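Lindden Table Chores – README

Version 2, 2018-05-28
Maintainer: Marianna Kwiatkowski
Recording: Tadeusz Baran, Silvan Haslinger

What this is

Lindden is a set of 100 recordings of a two-armed robot doing small household jobs at a table. We put it together to get a straight answer to a question we are often asked: can a machine tidy up a kitchen or a playroom yet? Going by these recordings, only in parts, and slowly.

Each recording covers one job, such as moving a block, putting a cup back or lifting a pot by its handle. Both arms were steered by a person. 87 recordings end with the job done. The rest end in a drop, a jam or a stop by the operator, and we have kept them in. 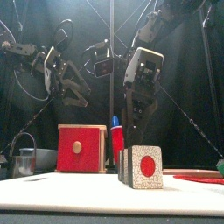 Fig. 1. Right gripper over the row of blocks, with the red-fronted box, cup, pot and bowl also on the table.

Known problems

Blocks are the easy case. Thin, flat things are hard – cloths most of all, as the fingers tend to slide over them or pinch two layers. Shiny metal upsets the depth readings, so treat those with care. Wire handles swing when touched, and the operators were told to wait for them to settle.

All jobs were done at one table under one set of lights. Please don't use the results to say anything about a real home.

Files

jobs/ – one folder per recording
labels.csv – job name, outcome, operator
splits/test.txt – 20 recordings held back for testing

The labels were checked by Remigiusz Dudek. Timings in labels.csv are in seconds from the first arm movement. Version 1 had several outcomes the wrong way round and should be deleted.

A further set with drawers is planned for June.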